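Home | Ask | Browse | Log in
Category: Laundry & Clothing Care > Storage

Folding shirts so they stand up in a drawer?

Tibor Hegedűs

I moved to Skundcombe in November and the new place has one dresser with 3 shallow drawers, down from a closet the size of a parking space. Everyone tells me to fold T-shirts into little packets and file them upright like library cards. Mine slump over by morning. By dinnertime the drawer looks like a salad. Am I folding them wrong, or do I own the wrong shirts? They're ordinary cotton tees, a few of them older than my marriage. I'd like an answer that doesn't involve buying dividers.

3 comments

Eirlys Lloyd

You're probably stopping one fold too early. Lay the shirt face down on something hard and flat. A bed won't do, it gives under your hands and the creases wander off. Smooth it from the middle out. Bring one side in a bit past the shoulder, flip the sleeve back so it stays inside the strip, then do the same on the other side. You want a long rectangle with straight edges.

Now fold the hem up to an inch short of the collar, and fold that in thirds. Stand it on the counter. If it falls over, the strip was too wide or there's air in it, so press it flat and go again. Old thin shirts need an extra fold. Old thick shirts with a big rubbery print on the chest will fight you, and I'd let them win and lay them flat in the bottom drawer.

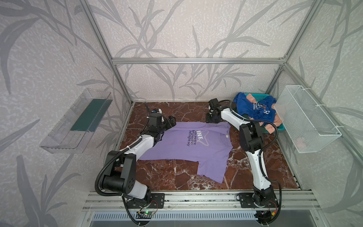 Also, a half-empty drawer will always slump. The packets hold each other up. Put socks in the gap, or a shoebox lid, or the sweater your aunt sent from Lakby that you're never going to wear.

Your shirts are fine. My oldest is from a plumbing supply sale in Darkow and it stands up better than I do.

Share | 3 people found this helpful

chraibi_jr

just roll them. been rolling since the service, never had a problem. they do come out wrinkled but so do I

Share | Report

Tags: t-shirts, folding, small dressers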